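3.2 Who keeps the knitting, and for how long

We had gone into the Hailu interviews expecting to hear mostly about money. The earlier work on household clothing, including our own pilot in Gilham, had left us with the idea that people hold on to a garment according to what it cost them, and that a sweater bought on sale would be let go sooner than one bought at full price. Readers who have followed us this far will have guessed from Section 3.1 that the price paid explained very little. Of the 1026 garments that our participants logged in the wardrobe diaries, 797 had been worn at least once in the previous year, and among these the knitted pieces were by a good margin the oldest. People who could not tell us what they had paid for a cardigan could often tell us which winter it came into the house, who had been visiting, and what the weather was doing.

The knitted pieces deserve a little more space, then, than the coding scheme gave them. In the first round we had treated "knitwear" as a single category, and it was Magdolna Jakab, reading through the Uren transcripts one long evening in May, who noticed that our participants never did. They spoke of "the good one," "the garden one," "the one for the car," and they moved garments down this ladder over the years in a fairly orderly way. A sweater might spend four or five winters as the good one and then, after a snag at the cuff or a bad wash, become the garden one, where it could go on for another ten. We have come to call this stepping down, and it turned up in 58 of the interviews without any prompting from us at all.

Stepping down matters for the argument because most surveys would miss it. If you ask a person when they last replaced a sweater, they will think of the good one, and the answer will sound as if the old garment has left the house. Very often it has only moved to a hook by the back door. One woman in Uren, a retired bus driver, told us she had "thrown out" a green pullover three times, and was a bit embarrassed to find that she was wearing it under her coat as she said so. We laughed about it together, and then we went back and rewrote question 14.

The diaries asked participants to note fiber, color, age and repairs for each piece, and to lay the garment flat on a table before filling in the page. Laying it flat slowed people down, and we were glad of that. Several remarked that they had not looked at the elbows or the underarm seams in years, and the repair entries became much fuller once this instruction was added.

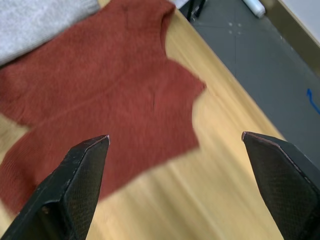 Figure 4. A rust-red knit sweater spread flat on a light wooden tabletop.

3.3 Mending and who is asked to do it

Repairs were recorded for about 200 of the knitted garments, and here the picture is more mixed than we would like. The diaries have a space for "who did the repair," but it was left blank so often in the first weeks that Ona Stankevičius began telephoning households to ask, and her notes from those calls are the basis of most of this section. In the Zuso households the mending was usually done by an older relative living elsewhere, so that a sweater with a hole in it might travel across town in a shopping bag and wait there for a month or two before coming home. In Uren people were more likely to mend their own things, or to leave the hole as it was and step the garment down.

These waiting periods are easy to mistake for disuse - we made that mistake ourselves in the pilot - and we now code them separately as "away for repair."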